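Reading the old mill ledgers at Gurstead

Nighat Mughal had been working on the Gurstead mill ledgers for most of a year before she found the page she now talks about most. It was a Monday, late in the afternoon, and she was ready to go home.

"I'd been through wages, wool, wages, coal," she said. "Then there was a list of candles, and next to each line somebody had put a first name. No last names. Just Ann, Ann, Peter, Little Ann."

The mill closed long before she was born, and the building is gone. What remains is a row of cut stones along the creek and 12 ledgers, kept by the Khattak family, who bought the mill owner's house and found the books in a dry cupboard under the stairs. Mughal, a retired bookkeeper, offered to transcribe them.
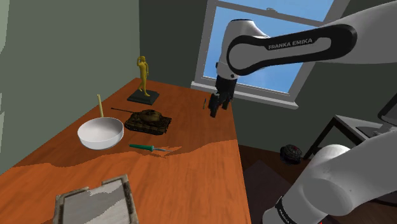
She works from the originals in the morning, when the light is good, and types up her notes after lunch. The handwriting changes five times over the run of books. She has given each clerk a letter. Clerk C is her favorite.

"He crosses out his sums and starts over, and you can see he's annoyed," she said. "The pen goes right into the paper. I know nothing else about him. I don't know if he was 20 or 60."

Her transcript has 461 pages so far, and the index lists 175 people. Many of them appear once, paid for a day's carting or a broken window, and never again. She has tried to match them with church registers and the county census – a slow job, and one that often ends with three men of the same name.
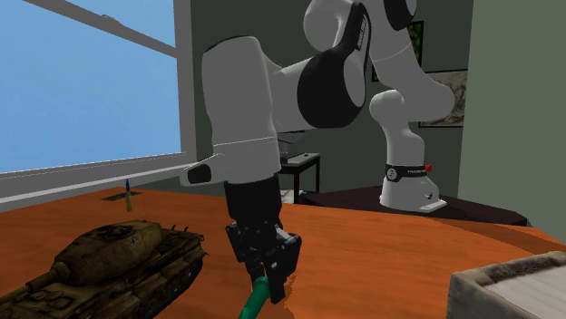 Yasmin Khattak is less sure that the candle list means what Mughal thinks it does. In her view the names could be customers at the company store, and the clerk may simply have known them all too well to bother with last names.

Mughal accepts that. Her own reading is that the candles went to night workers, who had the cost taken out of their pay. The wage book for the same winter has small deductions that come close to the candle prices, but two of them don't fit.

"I'd like them to fit," she said. "They don't, so I wrote that down too."
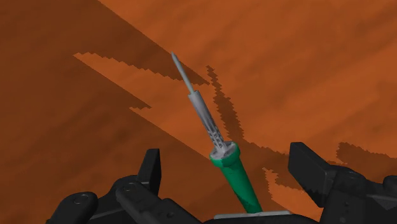 The first four ledgers are typed and checked, and a bound copy sits in the town library. She hopes to finish the fifth by April. It is the one with water damage along the bottom, and on some pages the last three or four lines are lost.

I asked if that bothered her.

"It did at first," she said. "There's a line that starts 'Paid to Little Ann for' and then it's a brown stain. I've looked at it with a lamp from every side. I leave a blank in the transcript and go on to the next page."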